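Wivness Fruit Box FAQ
Updated Tue 9 January

When do orders close?
Midnight Sunday for the Bokelano run. Miss it and you roll to the next week, sorry.

How much is delivery?
Free over $37. Under that, pick up from the Bhatt Street shed.

Can I swap items?
Up to two. Not berries — they sell out to fast.

How do I store citrus?

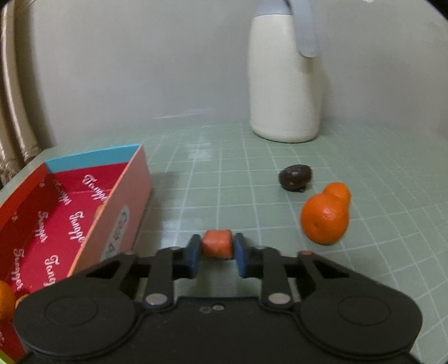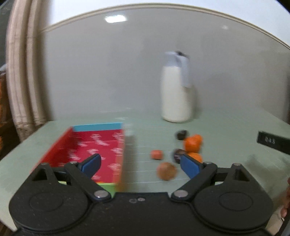 Citrus keeps longest in the crisper, loose, no plastic bag. On the bench is fine for a week if the kitchen's cool. Mandarins like the dimpled one in the first picture go soft quicker than oranges, so eat those first. Don't wash till you're ready to eat. Any mould, bin it and wipe down it's neighbours.

Something arrived squashed?
Email a photo by the next day, credit goes on your account. No refunds on bananas after that, they're bananas.

Do you do offices?
Yep, 16 boxes minimum. Ask for the Humance plan.

Can I pause?
Any time, under My Account. Boxes already packed still get charged.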